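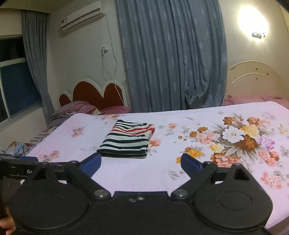 How long does it take for a folding order to come back?
Orders dropped off before noon are ready the next business day. Orders dropped off later take 2 business days. Large bags may take a day longer in January, when we get a lot of holiday bedding.

What does wash and fold cost?
It is priced by weight at both Fokeo counters, with a six pound minimum. Comforters and mattress pads are priced by the piece.

Do you fold everything the same way?
No. Shirts and sweaters are folded in thirds, then in half. Towels are folded long. Fitted sheets are folded flat and tucked inside the matching pillowcase if you send one.

Can I ask for a different fold?
Yes. Write it on the order slip, or add it under Notes in your Livano account. We keep the note for future orders.

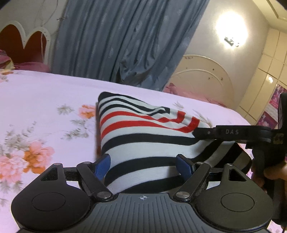 Folding at home works best on a wide, flat surface, and a made bed is fine for this. Smooth the sheet first so wrinkles underneath don't carry over. Stripes are a help: with a piece like the white one with black stripes and a red band, line up the stripes at both sides before you make the second fold. If the fabric bunches, open it and start over. Pressing down on a crooked fold only sets the crease.

Will dark stripes bleed onto white fabric?
They can in a first wash. We wash new striped items in cold water and don't mix them with plain whites. Please mark them as new on the slip.

What if something is missing?
Call the counter within six days and have your order number ready.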